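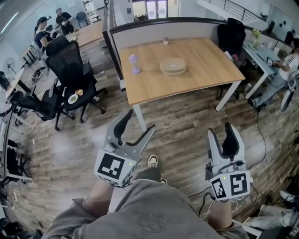 About Tralholm

Tralholm makes and services wireless audio equipment for theaters, houses of worship, schools and broadcast crews. Our main products are bodypack transmitters, rack receivers, antenna distribution units and the cables and mounts that go with them. We also coordinate frequencies for live events and run a repair bench for our own equipment and for a short list of older makes.

The company started as a rental shop. We had a small stock of microphones and receivers, and most of our customers were touring theater groups and regional sports broadcasters. Gear came back with bent antennas, cracked battery doors and corroded contacts, so we learned to fix it. After a few years the repair side was bringing in more work than the rental counter, and we began building replacement parts that the manufacturers no longer stocked. The first product with our name on it was a battery door.

We still sell that battery door.

What we make

The Vastard series is our line of wireless receivers. Vastard units are sold in single, dual and quad versions, all in a one-unit rack chassis. Each channel has two separate receiver sections, and the unit picks the stronger signal moment by moment. The front panel has a headphone jack, a level control for each channel and a display that can be read from across a dim stage wing. Settings can be locked from the front or over the network port.

The Kabbaj transmitter is the bodypack that goes with it. It runs on two AA batteries, either alkaline or rechargeable. We get asked often why we don't use a built-in battery. Many of our customers run two shows in a day and want to change batteries in seconds between them, and AA cells can be bought anywhere. The case is metal, the belt clip can be turned either way up, and the mute switch can be disabled in the menu for performers who tend to bump it.

Prinier is our antenna distribution system. One pair of antennas feeds up to four receivers, and units can be chained when a system grows. Prinier also supplies power to the receivers it feeds, so a rack needs fewer wall adapters.

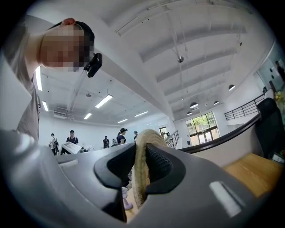
All three lines are designed to work with one another, but none of them requires the others. Plenty of customers run Prinier with receivers from other companies. Connectors are standard BNC for antennas and standard XLR for audio.

Frequency coordination

Finding clear spectrum has become harder in most cities. Television stations have moved, parts of the UHF band have been sold for mobile use, and a downtown theater may have three other venues on the same block. Before an event we can prepare a frequency plan that takes in your transmitters, in-ear monitors and intercoms. We need the street address, the dates, the model and band of every device, and the number of channels that will be on at the same time. Please send this at least 7 days before load-in.

The largest plan we have done covered some 300 channels for an outdoor festival with several stages. Most are far smaller. A typical school musical needs between 12 and 20 channels, and we usually return those plans within two working days.

If you own equipment in the 600 MHz band, check the label on the back against the band table in our support section. Part of that band can no longer be used in the United States after the changeover period. Some of our own older units are affected. We can retune certain models at the repair bench. Others cannot be converted, and for those we offer a trade-in credit toward a new unit.

Repairs

Our repair bench takes in Tralholm products of any age. Every unit gets the same checks before it goes back: output power, frequency accuracy, battery current, audio level and a listening test. In the last fiscal year the bench completed 1,151 repairs. The most common faults were broken antenna connectors, worn battery contacts and moisture in the microphone input.

Estimates are free for equipment under warranty. For anything else there is a bench fee, credited to the repair if you go ahead with it. Please remove batteries before shipping and do not send microphones, headsets or belt pouches unless they are part of the problem.
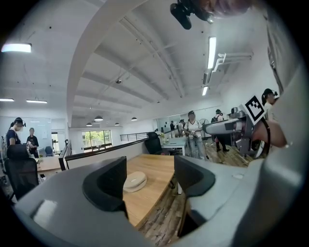

Warranty and parts

New products carry a three-year warranty on parts and labor. Cables and antennas are covered for one year. We keep parts for each model for at least ten years after it leaves the price list, and longer when we can get the components. User manuals for discontinued models stay on the website.

Where to buy

We sell through dealers and directly to schools, churches and government buyers. Purchase orders are accepted from public institutions. Rental houses should ask for the rental price list, which includes spare clips and battery doors packed in bulk.

Working here

We hire for assembly, testing, technical support and engineering. Assembly and testing jobs include training, and experience with soldering is useful but not required. Support staff take calls from people in the middle of setting up a show, so a background in live sound helps a great deal. Open positions are listed on the jobs page. We do not keep general applications on file.

Contact

For sales and dealer questions, use the sales form. For repairs, request a return number first and write it on the outside of the box. Packages that arrive without a number take longer to process. Phone support is open during business hours, Pacific time, and there is an after-hours line for customers with an active event plan.

Page last updated July 2018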